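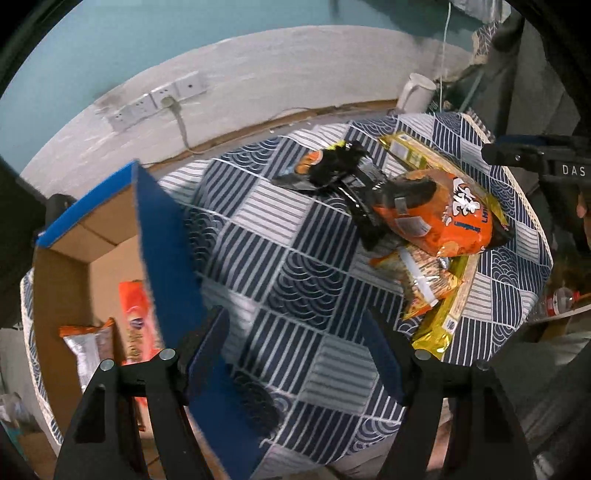
Re: Rogation procession and the parish boundary at Wisau

To: Members of the Liturgical Customs list
From: Sylvain Gilbert

Dear members,

I write in reply to Mr Delaunay's enquiry, which I quote in the relevant part.

> From: Thibault Delaunay
> Our parish at Wisau is considering whether to restore the
> procession on the Rogation Days before Ascension. The old
> route ran from the church to the wayside cross at Flornance,
> with 5 stations. Is there any objection to a shorter route,
> and must the Litany of the Saints be sung in full if the
> procession arrives early?
>
> I would also be grateful to know which colour was worn.

On the first point, I know of no objection. The rubrics of the older books assume a procession but do not set its length, and local custom has always varied a good deal. The Markari register, at folio 140, records that in wet years the people went only as far as the churchyard gate and sang the rest of the litany indoors. The entry is in the hand of Canon Gallagher, who was not a man to favour shortcuts.

On the second point, the litany should be completed. Where the way is long, the older practice allowed the invocations to be doubled, or psalms to be added. Where it is short, the procession may halt at the church door until the litany is done. The Mass of Rogation then follows in the usual manner.

The colour for both procession and Mass was violet. The Alleluia was retained, being still Eastertide, and parishes new to the custom sometimes leave it out in error.

With regard to the five stations, I would ask Mr Delaunay to check whether all of them belong to the Rogation Days. At least 2 of the crosses on the Flornance road were used at Corpus Christi, and the routes have been confused in print before. The parish map, numbered 546 in the diocesan catalogue, marks the two routes in separate inks. It may be consulted by written request.

Members holding printed orders of service for these days from neighbouring parishes are asked to send the title page and the list of stations to me directly, and not to the list, as attachments are removed.

Yours faithfully,

Sylvain Gilbert
List moderator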